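# Call for participants: Hovland open day, July

Dillex is looking for people to take part in the summer open day at our Hovland workshop. We need two groups: visitors who will try giving tasks to the two-arm table, and paid day hosts who will look after them. You can apply for one or the other, not both.

The open day runs from 9:30 a.m. to 4 p.m. Setup starts at 7:45 for hosts. The workshop is on the ground floor of the old Drikden building, with step-free entry from the parking lot side. The street door stays locked.

## What the day involves

There are three stations. The first is a short talk in the front room by Femi Anozie, who runs the arms group. The second is the sorting line, which you watch from behind the rail. The third is the kitchen table, and that is the one we need participants for.

At the kitchen table, two arms work with ordinary household things: a small electric cooker, a plate, a tray, food items. An operator runs the station at all times. Participants sit at the side desk, choose a task from the printed cards or suggest their own, and say how they would want it done at home. Should the lid come off before the plate is moved? Where would you want the food put down? We write down what you say and the operator sets up the attempt. Some attempts fail. We want your opinion on those too. 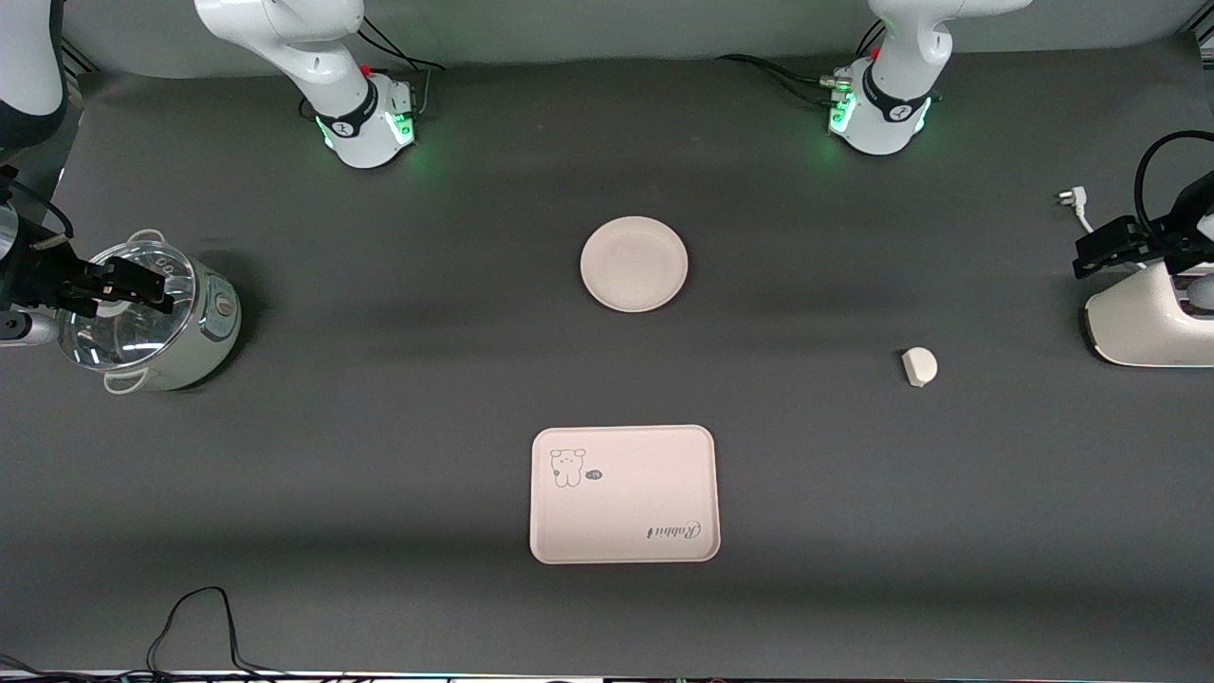 Each session lasts 54 minutes, including the safety talk and a short form at the end. You will not touch the arms and you will not be asked to go inside the marked line while they are powered. Between attempts the operator may ask you to put an item back where you would normally keep it. The arms are stopped for that.

## Who we want as participants

- Adults 18 and over who cook at home at least a few times a week
- People who have not worked with robots before (we have enough of our own staff's opinions)
- People who use one hand, or who find lids, plugs and small handles hard to manage — we would especially like to hear from you
- Anyone comfortable speaking up when something looks wrong or too slow

You don't need to be handy with computers. Sessions are in English. If you want to bring someone to interpret or help, tell us when you apply and we will keep a second chair.

Participants get a $40 grocery card and lunch. We can also cover the bus fare from Drultbridge; keep your ticket.

## Day hosts (paid)

We are hiring four hosts for the open day, plus a half day of training in the week before. Pay is $24 an hour for both. The work is:

- checking names at the door and handing out badges
- walking groups between stations and keeping them behind the rail
- resetting the kitchen table with the operator, using the layout sheet
- washing and drying the dishes in the back sink
- answering simple questions, and passing the hard ones to Femi or Rangi Nepia

You will be on your feet for most of the day. Closed shoes are required and long hair has to be tied back near the equipment. Experience in a museum, school, store or restaurant is useful. Robotics experience is not needed — the training covers where to stand, how the stop buttons work and what to do if a child gets past the rail.

## Recording

The kitchen table is filmed during sessions, and sound is recorded at the side desk. The consent form explains how long we keep the files and how to ask for yours to be deleted. You can read it before you apply. If you would prefer not to be recorded, come as a general visitor instead. The talk and the sorting line are open to everybody and need no booking.

## How to apply

Write to Shayne Ruawai at the Dillex front office, or pick up a form from the Hovland library desk. Put "table session" or "day host" at the top. Tell us your name, a phone number, whether morning or afternoon suits you better, and any food allergies. Hosts should add a few lines on past work and one reference.

Shayne will call everyone who applies, including those we can't place. Calls go out between 5 and 7 p.m. Parking at the building is limited, so please let Shayne know if you need a space near the door.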